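**Gripper won't let go of soft toys, then lets go of them at speed**

**ferrous_bueller** — Mar 15, 2026

Posting in Faults because I no longer believe this belongs in Tuning.

We run a tabletop pick-and-place setup with plush and toy vegetables. Two-finger gripper, wrist camera, Rivov controller. Since the February firmware it has had a new hobby: it closes on something soft, lifts, goes to the drop point, gets the open command and sits there. Then the driver throws a stall fault, the fault clears itself, and the fingers snap open as fast as they can go. A carrot went past my ear on Friday. I'd like to keep both ears.

The log says "grip timeout, retry 1" every time. Hard blocks are fine. Closing force is set to 35 percent, same as last year.
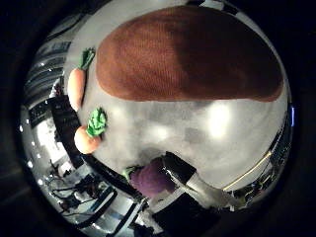 The eggplant is the worst of the lot. It jams maybe every other pick, and the carrots only do it when they get grabbed by the leaves. I've swapped the finger pads and the cable. I have not swapped the driver, as the driver costs 800 and my boss can count.

---

**plukley_pete**

Fuzzy fabric creeping into the finger joint. Seen it on our Plukley line with felt mice. Look for lint before you blame firmware.

---

**ohm_on_the_range**

> the fault clears itself

Forget the lint, this is your problem. A stall fault should latch. If it clears without a person pressing something, you have a machine that decides on its own when it's feeling better. What's auto-recover set to?

---

**ferrous_bueller**

Lint: yes, a disgusting amount, purple. Cleaned it out. Ran 30 picks on the eggplant and still got the snap.

Auto-recover is on. I didn't turn it on. I'm told the update did, and I'm told this by the update notes, on page 46.

---

**plukley_pete**

Did you clean behind the pivot or just the bit you can see?

---

**ferrous_bueller**

The bit I can see. Fine.

---

**nikzad_fan_club**

Everyone's being a little dramatic. It's a stuffed carrot. We left auto-recover on across the whole Nikzad cell and got our evenings back. Drop the opening speed and move on.

---

**ohm_on_the_range**

It's a stuffed carrot this week. Somebody reaches in to free it by hand, the fault clears, and now the fingers are moving with a hand between them. Dropping the speed just gives you longer to think about it.

---

**nikzad_fan_club**

Nobody should be reaching in with power on anyway.

---

**ohm_on_the_range**

Agreed. Have you met people?

---

**momora_mo**

Same firmware on our Momora bench. Two separate faults, I think. Lint makes it stall, the new retry logic makes it jump. After the timeout it re-sends the open command with the speed limit missing. Turn off auto-recover, power cycle, then set the limit again by hand. It doesn't survive the reboot.

---

**ferrous_bueller**

Auto-recover off, limit back in, pivot cleaned properly this time (Pete, there was more). It still stalled once on the eggplant, but it latched and sat there with the fault up until I hit reset. Opened at normal speed. Ticket is in with Rivov, who have asked whether I've tried a different vegetable.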